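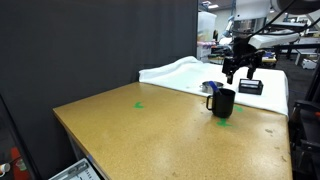 Hutlow, February

Section 4: Setting out the table

Read this section before the first session at any shared table. It covers position marks, the pen cup and the small items kept beside it. Fixings and power are dealt with in Section 6.

4.1 Clear and wipe the surface

1. Take everything off the table, including cloths and paper.
2. Wipe the top with a damp cloth, then a dry one.
3. Leave it for 20 minutes before putting down any tape.

Note: Old stains and scuffs in the speckled tops do not need to be removed. Report a chip or a raised edge to the Waten desk on extension 353.

4.2 Put down the position marks

1. Stand the empty cup where it will be used.
2. Cut green tape into short strips. Use one longer piece for the corner mark and fold it to 90 degrees, or lay two strips to make an L.
3. Press the corner mark down in front of the cup.
4. Add one short strip on each side. They need not be level with each other.
5. Lift the cup away and rub the tape flat with a thumb.

Tape for this job is stock number 3336. Do not use parcel tape, which leaves glue behind.
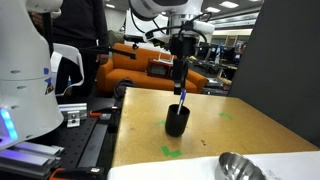

4.3 Load the cup

A cup for a shared table should be plain, steady on its base and wide enough to take a pen without a struggle. Either a mug with a handle or a straight cup will do. Lower the pen tip first and let it lean against the side. The blue-and-white ballpoint is going in this way, at a slight angle, and the L of tape in front of the cup is still in full view. If the cup hides the corner mark, move the cup back.

1. Put in one pen or marker to begin with.
2. Check that the cup stays upright when the pen is let go.
3. Add others only if the job sheet asks for them.

Caution: Do not stand craft knives or scissors in the cup.

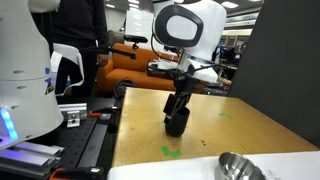 4.4 Move or replace the cup

Cups get swapped between tables more often than anything else in the Boutros set, so keep to the same method each time. Take the pens out first. Hold the cup near the top and keep it upright, as with the black one just clear of the table, then bring it down behind the L with a short strip to either side. A steel bowl for small items can stay on its paper at the front, well away from the cup.

Note: Change the paper when it is marked or creased. A folded towel may be used in its place at the back of the table.

4.5 End of session

1. Empty the bowl and the cup.
2. Fold the towel, if used, and return it to the Vumivholm cupboard.
3. Leave the tape in place unless a strip has lifted.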